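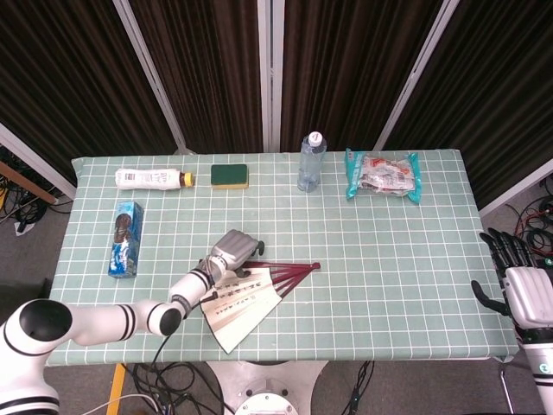

Stikholm's open letter on the border aid fund is out, and I signed it

So the letter finally went up on the Clindard site this morning, and my inbox has been a mess ever since. If you haven't read it yet, the short version is this: 74 of us, mostly former diplomats, a few retired officers and a handful of people like me who write about foreign policy for a living, are asking the government in Stikholm to keep paying into the Soler border fund past October.

Macarena Quintana wrote the first draft. She spent years on the negotiating side of the Soler talks, and it shows, because the second paragraph has more treaty references in it than I've used in my whole career. We talked her into moving a few of them to the notes (she kept the ones she really cared about, and good for her).

The fund pays for 200 civilian monitors along the crossing roads. It also keeps the radio network going and covers fuel for the towns on the far side of the river. If the money stops, the monitors go home first. That part isn't a guess, it's written into the agreement, and I was surprised how many lawmakers hadn't read that far when I called them last month.

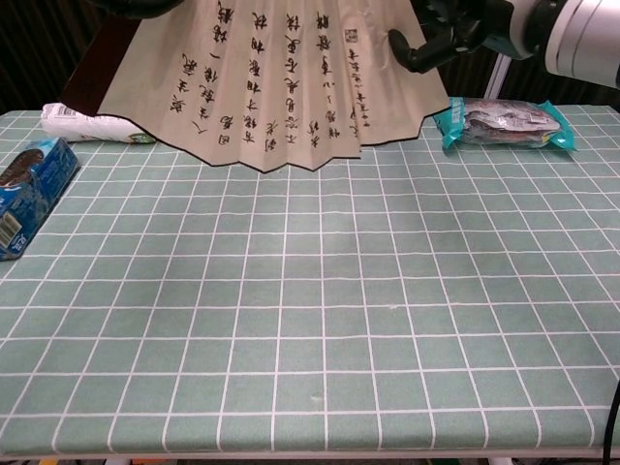 The government's line so far is that the neighbors should pick up a bigger share. Fair enough — I'd like that too! But the neighbors have elections coming, and their budget won't be settled until well after ours runs out. The letter asks for a bridge payment to cover the gap, with a review at the end of it. I pushed for the review to be public and lost that one, so it'll go to the foreign affairs panel behind closed doors.

Not everybody I asked wanted to sign. Two old colleagues told me the fund has become an excuse for putting off a real settlement, and I don't think they're crazy. One of them is writing a reply for the Cemness Review, and I'll link to it when it's up.

Meanwhile there's a public version of the letter that anyone can add their name to. It had 1530 signatures when I looked at lunch, and Macarena wants 3000 before she hands the whole stack over to the foreign ministry. The panel meets at 9 a.m. the morning after that, and I have a seat in the back row. I'll post my notes the same evening if the wifi in that building is any better than last time.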